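Section 3: Loading your route before you leave Grodham

We use cookies to remember your region and your map settings. Accept | Manage

If you've gotten this far, your Purel audio guide is charged and talking to you, so let's put a route on it! I'll use the canal walk from Grodham to Revthorpe, mainly because I've done it more times than I can count and I know where the signal drops out (pretty much as soon as you pass the second lock).

1. Connect to Wi-Fi while you're still at the hotel. The route file is 538 MB with narration, and I once tried pulling it down over my phone plan at breakfast. Don't.

2. Press and hold the side button until the menu opens, then go to Routes > Add. Type 521. That's the number for the canal walk in the direction I'm describing. The return trip has its own number, listed on the back of the fold-out card.

3. Pick your language, then pick Long or Short narration. I like Long on the towpath and Short in town, but you have to choose one for the whole walk, so go with whichever suits the people you're with.

4. Wait for the green check mark next to all 17 stops. A gray one means that stop hasn't finished downloading, and you'll get the music but no voice.

5. Turn on Auto-play. Each stop starts by itself when you get close. If you'd rather stand around and look at things first (me, always), leave it off and press the middle button when you're ready.

6. Switch Wi-Fi off and play stop 1 all the way through. If it plays, you're set for the day.

Note: The ferry crossing at stop 9 doesn't run all year. Before June the narration still tells you to walk down to the landing, so check the board at the trailhead and take the footbridge if there's no boat. I press Skip twice there and pick the story up again on the far bank.

Note: Distances are in miles unless you change them under Settings > Units. Changing units restarts the guide, and it takes a minute or two to find you again.

Caution: Keep one ear free on the stretch between the mill and the boatyard. Bikes come through fast and the path is narrow.

Caution: The guide isn't waterproof. The pouch handles drizzle fine, but in real rain I tuck the whole thing inside my jacket and listen through the earpiece.

If a stop plays in the wrong order, go to Routes > 521 > Reset. Your language choice stays put, and your bookmarks do too.

Filed under: Guides, Self-guided walks, Getting started
3 comments
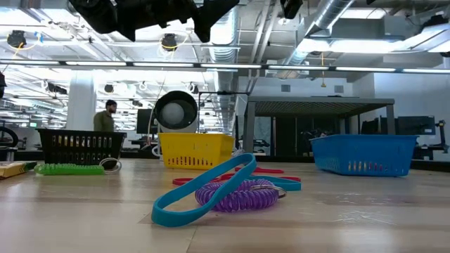

Du

Section 4 covers sharing one guide between two pairs of headphones, plus what to do when one of you walks faster than the other.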